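In praise of the mended thing

2018-01-19

My grandmother kept a tobacco tin of buttons on the windowsill above the sink, and it was the first thing in her house that I was ever told I could touch. I must have been four. I'd sit on the lino with the tin between my knees and run my fingers through the buttons the way other children run their fingers through sand, and she would stand over me at the bench doing the beans and every so often say, "That brown one's off your grandfather's good coat." There was always a coat attached to the button, you see, and usually a person attached to the coat, and by the time the beans were done I'd heard half the family history, including the parts my mother would rather I hadn't.

I've been thinking about that tin because of a letter I had in October from a reader, Despina Tomić, who took me to task (very kindly, and over both sides of the paper) for something I'd written here about throwing out a jumper with a hole in the elbow. She wanted to know why I hadn't darned it. I sat down to write back with all my reasons, and found when I got there that I hadn't any. I had a needle. I had wool in very nearly the right colour. I had a free evening, which I then spent watching a program about other people's kitchens. The jumper had gone in the bin because that's where jumpers with holes in them go now, and I'd followed along like a lamb.

So this is partly an apology to Despina and partly an attempt to work out what I think.

The usual argument for mending is money, and it isn't as strong as it used to be. My grandmother mended because a new shirt was a serious matter, something you discussed. I can buy a shirt for less than I'd pay for lunch, and if I took the old one to be repaired properly the bill would come to more than the shirt did. People who scold the young for not darning their socks ought to go and look at the price of socks. I don't think it's laziness, or not mainly. Anybody doing the sums honestly would come out where most of us have come out, with a drawer full of cheap things and no idea how to turn a collar.

And yet I do keep coming back to a coat of mine, a heavy grey one with a Velard label, which I bought secondhand when I first moved out on my own and which has now been relined twice. The man who did the second lining was Raimo Koskela, who had a shop two doors up from the chemist, with Toivonen still painted over the door from whoever had it before him. He never changed the sign. He said people knew where they were going. He'd turn your coat inside out on the counter before he said good morning, and he'd frown at it, and then he'd tell you what the last person had done wrong. I learned more about how clothes are put together in the ten minutes it took him to write out a ticket than I had in several years of wearing them.

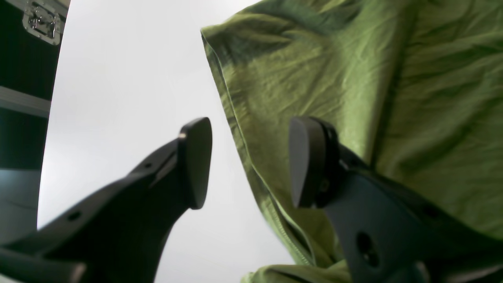
What Raimo understood, and what I think my grandmother understood too, is that you don't really know a thing until you've had it apart. I had worn that coat through a good many winters without knowing there was a strip of canvas down the front of it, stitched by hand, that made it hang the way it did. He showed me. He lifted the lining with his thumb and there it was, all these little slanting stitches that somebody had sat and made, and never expected a soul to see. I've been fonder of the coat ever since. I look after it better too, and brush it, and hang it on the wide hanger, and I'm quite short with anybody who throws it on the bed.

I can hear my sister at this point. My sister is a practical woman with three boys and she has told me, more than once, that it's all very well for me. She hasn't got ten minutes to be shown canvas. When the knees go in the school trousers she needs trousers by the morning, and she'll get them wherever they're to be had. I think she's right, and I'd go further and say that a lot of the writing on this subject (mine included) has an unpleasant whiff of the person with time on her hands. Mending was women's work, mostly, and it was done at night under bad light after all the other work was finished. My grandmother told me lovely stories over the button tin but she also told me, when I was older, that she'd hated turning sheets sides to middle more than any other job in the house, and that the day she could afford not to do it she didn't do it ever again.

So I'm not asking for the whole lot back. I'd be a fraud if I did, having never turned a sheet in my life.

What I would like is for the choice to be there. It seems a pity that a child can go right through school now and come out the other end unable to sew on a button, and I mean boys as much as girls. We had a term of it in my day with a Mrs Somebody whose name has gone, and I made a lopsided cushion that my father used in the shed for years. It was a dreadful cushion. But I came away knowing how to thread a needle and finish off a seam, and that knowledge has sat quietly in my hands ever since and come out when I've needed it, in hotel rooms and at weddings, and once in the back row of a theatre with the lights going down.

I'd like there to be shops as well. Raimo's is gone, he retired to be near his daughter, and there's a place selling phone covers in there now. The nearest person who'll reline a coat is a bus and a train away. I rang her last week and she was friendly and frank and quoted me 90 dollars for a zip, and said she was booked out for well over a month. I was startled by the price until I'd thought about it, and then I was cheered by the other part. Somebody is bringing her all that work. Somebody's got a favourite skirt or a dad's old jacket and has decided that it's worth it, sums or no sums, and there are enough of them to keep a woman busy until after Easter.

That's the bit I couldn't find a way to say in my letter to Despina, though I had three goes at it. The value of a mended thing isn't all in the thing. Some of it's in having stopped for a minute and asked whether you want to keep it. Most days we're never made to ask, and I suppose I miss the asking more than I miss the jumper, which in fairness had gone quite bobbly under the arms.

Despina wrote back, by the way. She enclosed a card of darning wool in a very nice moss green and a wooden mushroom that had been her aunt's, with strict instructions to practise on something that didn't matter first. I've started on a pair of old walking socks. The first heel came out with a lump in it like a pea and I've had to unpick it, but the second one is flat enough to wear, and I've got them on as I write this. As for the button tin, it went to my cousin in the end, and I've asked her if I might come and have a look through it next time I'm down her way.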